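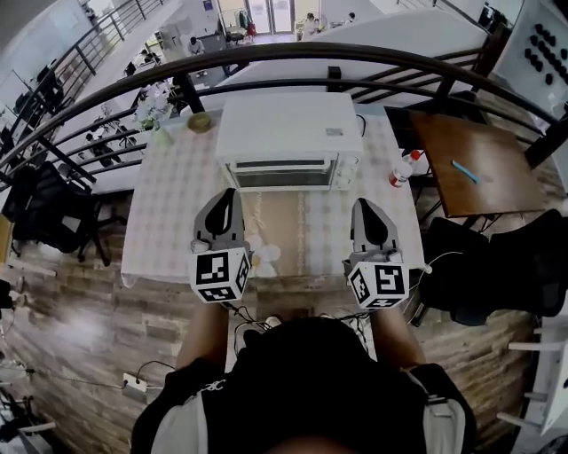 *Toaster oven on the mezzanine table, checkered cloth, floral mat in front*

From: Mei-kuen Hsieh
To: Sondenside building list
Date: Thu 4 August
Subject: Re: toaster oven upstairs

On the oven question, Ho-yin Lo wrote:

> Is the toaster oven staying up by the railing? I thought it was going
> back down to the kitchen. Also, who do I ask about the lights over
> that side? I'd like to eat up there in the evening.

It's staying until November. Su-chen and I moved it up because the kitchen counter is full, and people upstairs use it more anyway. The controls are the knobs on the right side. Please let it cool before you wipe the glass.

Keep the floral mat in front of the door. Hot dishes go on the mat and not straight on the cloth. The cloth was my mother's and I'd like it back without burn rings.

The round yellowish dish on the left can be used by anyone. Wash it after. The bottle with the orange cap should stay on the right side of the table so it doesn't end up in the sink cupboard again.

As for the lights, the hanging lamps run down the length of the room under the arched beams, and the dark shades throw most of the light downward. Ask Xuelian Xu about the switches. She has a quote from Rurken for 2,269 to rewire the lot, and we have 2,000 set aside.
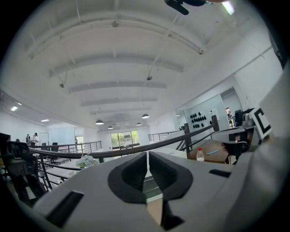
## Still open

- Spare bulbs: Kam-wah Hung is ordering 60.
- Flowers for the vase: my turn this month, Ho-yin's next.
- Crumb tray: needs emptying on Fridays. Reply if you can take a week.

Mei-kuen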